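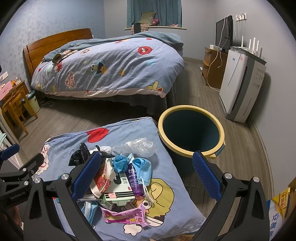
How often should I clear the trash off my floor cushion?
Once a day is plenty, and the evening is best, before anybody wants to sit down again.

Section 4: Clearing and Refreshing Your Skodia Floor Cushion

The Skodia is a big, square, friendly thing, and big square things on the floor collect stuff. Wrappers, empty boxes, shopping bags, the mask you took off when you came in... it all lands there! This section gets you from heap to clean cushion in a few minutes, and you'll love how different the bedroom feels afterward.

4.1 Before you start

Stand your trash bin on the floor right beside the cushion. A round, wide-mouthed bin is wonderful for this because you can drop things in without aiming. Check that there's room in it.

4.2 Clearing the heap

1. Take out anything that isn't trash. Spray bottles, cloths and medicine boxes deserve a second look before they go.
2. Open every medicine box and check for leftover tablets. Set those aside for your pharmacy's take-back box.
3. Pick up the plastic bags, black, white or clear. Squeeze the air out and push them to the bottom of the bin. (A clear bag takes up a surprising amount of space!)
4. Flatten the cardboard boxes and put them with your paper recycling.
5. Drop in the snack wrappers and used face masks.
6. Lift the last cloth or scrap of paper and look under it. Small things love to hide at the edges.

CAUTION: Never tip the cushion over the bin to empty it. The filling shifts to one side and takes ages to coax back.

CAUTION: If a spray bottle has leaked, take the cover off before wiping. Rubbing pushes the liquid into the filling.

4.3 Refreshing the cover

1. Shake the cover outdoors if you can.
2. Turn it inside out and wash it cold. Printed cotton stays bright this way, and the cartoon prints are far too cheerful to let fade.
3. Hang it to dry in the shade.
4. Plump the cushion from all four corners, then put the cover back on.

Note: Iara Escobar in our cover workshop washed one printed cover 67 times while we were writing this guide, and the colors still made us smile.

Note: Replacement covers are listed under part number 2082. The Ogola cover fits too, but the Iletti is cut for the smaller cushion and will pull at the seams.

Continue to Section 5, Storing the Cushion Upright.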